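Yasir Usmani has managed the test workshop at Mostlow for nine years, and for most of that time the work was done standing up. Staff opened and closed sample doors by hand, noted the wear on latches and hinges, and began again. The firm now hands much of that repetition to a robot arm, supplied by Grgić and run with a control program called Plenolus.

"People assumed the arm would arrive and we would leave," Mr Usmani said. "The day is certainly different. A good part of it is now spent in a chair, watching, and that took some getting used to."

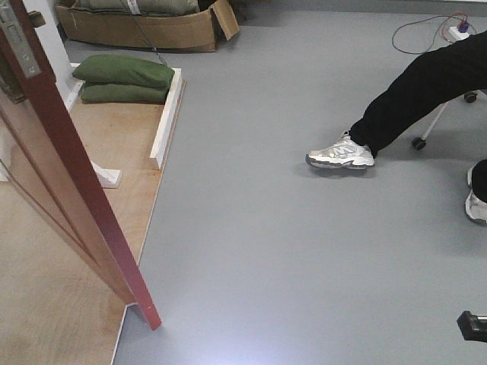 Has the workshop lost any posts since the arm came in?

None so far. Six people work there, the same number as before, though two have moved from bench work to planning and records.

Mr Usmani was frank about the early difficulties. A trial of 200 door openings was planned for January, and the arm completed 196 of them. The remaining four took up more of the team's time than all the others.

"A person feels that a handle is stiff and simply pulls a little harder," he said. "The arm has to be told. My colleagues had never needed to put that knowledge into words, and some of them found it tiring."
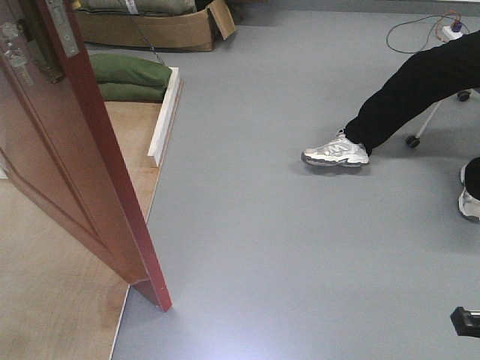
He added that the change had altered who was listened to. Joiners who once received written instructions from the office at Dudness are now asked to help draft them, and their pay grades were reviewed in the spring. Mr Usmani considers the review overdue -- he had asked for it twice before.

Concerns remain. Sore shoulders are reported less often, but staff say that long periods of watching are dull, and turns at the controls have been shortened to reflect this. New starters still spend their first weeks working by hand.

"I would not want anyone supervising a door test who had never done one," he said.
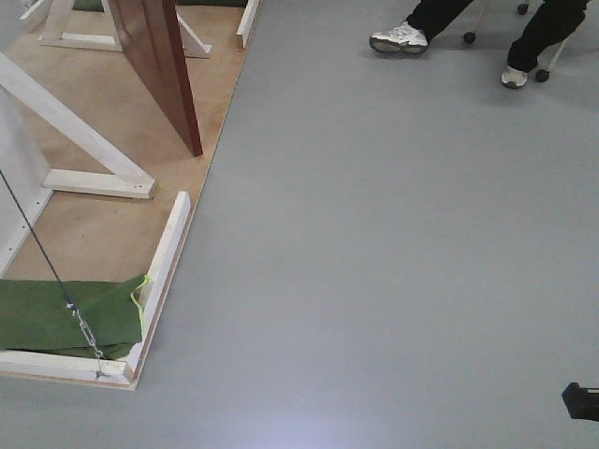 The door test area at Mostlow

A second arm is under discussion. Mr Usmani has asked that the joiners be consulted before any order is placed.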